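Gravar demonstrações com a pinça manual: preparação, gravação e triagem

Este tutorial descreve o procedimento que usamos na Clasari para registar demonstrações feitas à mão e entregá-las ao treino da política de controlo. Pressupõe que a pinça já está montada e que o software de gravação Dultadico está instalado no computador de recolha.

1. Definir a tarefa

Escreva a tarefa numa única frase, com um estado inicial e um estado final verificáveis. «Arrumar a secretária» não serve. «Pegar na caixa pequena e pousá-la junto à borda posterior» serve. Se a frase precisar de um «e depois», divida-a em duas tarefas e grave-as em separado.

2. Calibrar

Faça a calibração da câmara no início de cada sessão e sempre que a objetiva for tocada. Em seguida, abra e feche os dedos até ao limite, devagar, para que o programa registe o curso completo. Se o erro de reprojeção ficar acima de 2 píxeis, repita.

3. Mapear o espaço

Antes da primeira demonstração, grave um percurso lento sobre toda a superfície de trabalho, com a pinça na mão e sem agarrar nada. A localização visual precisa de pontos de referência fixos: embalagens, impressos, arestas de móveis. Uma parede lisa dá poucos pontos, pelo que convém manter a superfície de trabalho no campo de visão durante as rotações.

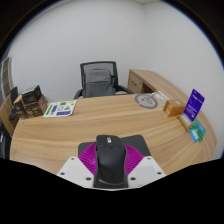 Quantas demonstrações são precisas para uma tarefa simples de pegar e pousar?
Para uma tarefa com um só objeto, planeie 600 demonstrações válidas, com variação da posição inicial entre elas.

4. Gravar

Inicie a gravação com a pinça parada e os dedos abertos. Execute o movimento a velocidade constante, sem correções bruscas do pulso — o braço que vai reproduzir a trajetória tem limites de aceleração que a mão não tem. Termine com os dedos abertos e a pinça afastada do objeto. Mude a posição do objeto a cada repetição e a altura de partida a cada 10.

A mão livre fica fora do campo de visão. Se entrar, descarte o episódio.

5. Triagem

No Dultadico, abra a lista de episódios e ordene-a por falhas de localização. Elimine todos os que tenham perda de seguimento durante a preensão. As perdas na aproximação podem ser recortadas, desde que o trecho restante comece antes do contacto. Na última campanha, feita em abril com Eustaquio Barrera, partimos de 1,065 episódios e a maior parte das rejeições veio de rotações rápidas junto à parede.

6. Exportar

Exporte no formato Ongart, com a abertura dos dedos em metros e as poses relativas ao primeiro instante do episódio. O guião de conversão é mantido por Delia Stoica e recusa ficheiros sem calibração associada — nesse caso, volte ao passo 2.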